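I've had the Zundport 36 handheld ultrasound scanner at our Clemthorpe practice since June, and I'm still pleased every time I pick it up! We mostly use it for bladder checks and the odd swollen knee, and it's ready to go in 17 seconds (our old Urkitz trolley took long enough to make a brew). The picture is lovely and crisp, even on deeper views.

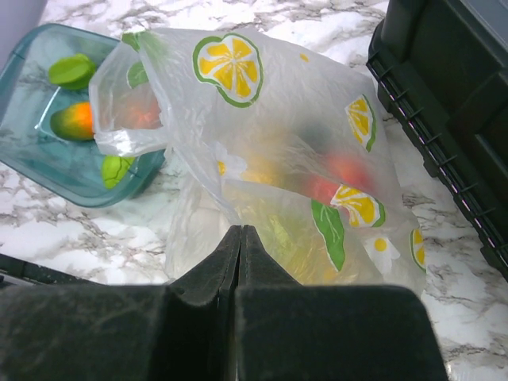
Battery life is good too – I got 47 minutes of proper scanning before the warning light came on. The cable is a bit stiff and the gel holder is useless, so I've gone back to keeping the bottle in my pocket. My colleague Birsen Yazıcı has small hands and finds the probe comfy all through a morning clinic. Four and a half stars from me.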